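Éloge du petit atelier partagé

Je le dis sans détour : chaque commune devrait avoir son atelier ouvert à tous. À Vamberg, 3 517 habitants, le nôtre compte 237 adhérents, et je ne connais pas d'endroit plus vivant dans le canton ! On y vient pour une chaise bancale, on y reste tout l'après-midi à discuter colle et tenons.

J'entends bien l'objection du coût. La cotisation est de 60 euros par an, le prix de deux ou trois sorties au restaurant, et pour cela on apprend à affûter un ciseau, à lire un plan, à rater une queue d'aronde (j'en ai raté beaucoup) et à recommencer. Quel cours en ligne offre une voisine qui vous prend le rabot des mains pour vous montrer le bon geste ?

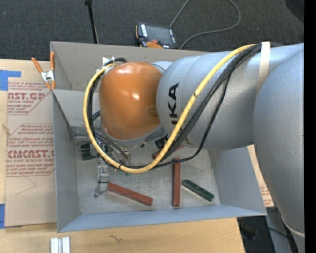 Apprendre à tout âge

Ce que j'aime le plus, c'est le mélange. En décembre, un retraité et une lycéenne ont monté ensemble une bibliothèque pour l'école, et je ne sais toujours pas lequel des deux a le plus appris à l'autre. Alors oui, il faut des locaux, du chauffage, des élus qui y croient. Mais quelle joie de rentrer chez soi avec un tabouret qu'on a fait soi-même, même s'il penche un peu !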